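Teaching two arms to handle cloth: a conversation with Kátia Medeiros

The laboratory at Quintana begins its recording sessions at 8:30 in the morning, when the operators have had time to review the notes from the previous shift. Kátia Medeiros, who directs the data collection program there, prefers to meet visitors before that hour. Once a session is under way, she explained, conversation is kept to a minimum.

The program gathers examples of two-armed manipulation for a learning system developed jointly with Risteck. An operator guides both arms through a task, and the motion is stored together with the views from fixed cameras and from cameras at the grippers. Each stored attempt is called an episode. The present target is 400 episodes with soft goods, of which 56 have been set aside for evaluation and will never be shown to the system during training.

"People ask us why we did not begin with boxes," Medeiros said. "We did begin with boxes. A box has the same shape on every attempt. Cloth has a new shape each time it is put down, and the system must see a great many of those shapes before it can be expected to manage one it has not met."

Her colleague Gervásio Leite is responsible for the written protocol, now in its fourth revision. It requires that every garment be dropped onto the table from a set height -- never arranged by hand -- so that the starting folds differ from one episode to the next. An episode is limited to 60 seconds. Operators are told to continue after a missed grasp if there is time left.

"The corrections are valuable," Leite said. "In our first revision we discarded any episode with an error in it. The system then had no idea what to do after an error of its own. We now keep those episodes and label them."

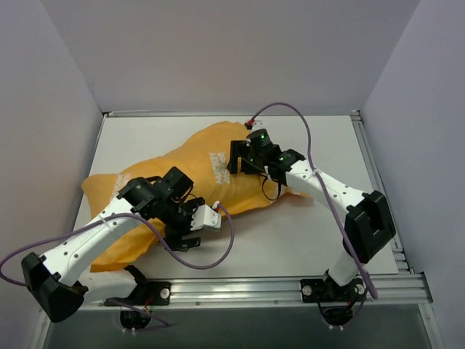
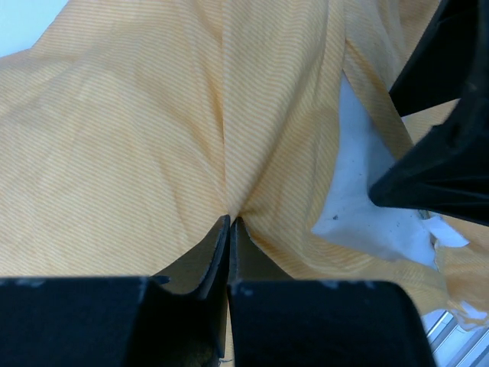
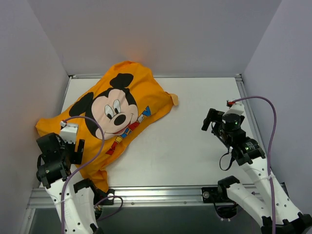 Soft goods work at the two-arm station, recorded by fixed cameras (first and third) and by a camera at the gripper (second).

Labeling is carried out by a separate group under Rosângela Nogueira. Two reviewers mark each episode independently, noting the moment of each grasp and each release. Where they disagree, Nogueira makes the final decision. She described thin fabric as the most frequent source of disagreement.

"From the fixed camera, a gripper may look as though it is holding the cloth when it is only resting on it," she said. "The close view often settles the matter. There are episodes in which it does not, and those we mark as uncertain. I would prefer an honest gap in the record to a guess."

Asked whether the operators grow tired, Medeiros answered that they do, and that the schedule had been changed in May as a result. No operator now works more than 4 blocks in a day. She added that fatigue can be seen in the recordings themselves: the motions become shorter, and the two arms begin to take turns when they should be moving together.

A second station is to open at Keltville under the same protocol. Leite will spend the first weeks there to train the new operators. Whether episodes from the two sites can be combined without adjustment remains an open question, and Medeiros declined to predict the answer.

"We will compare them when we have them," she said. "The lighting will be different, and so will the people. I would like to see the figures first."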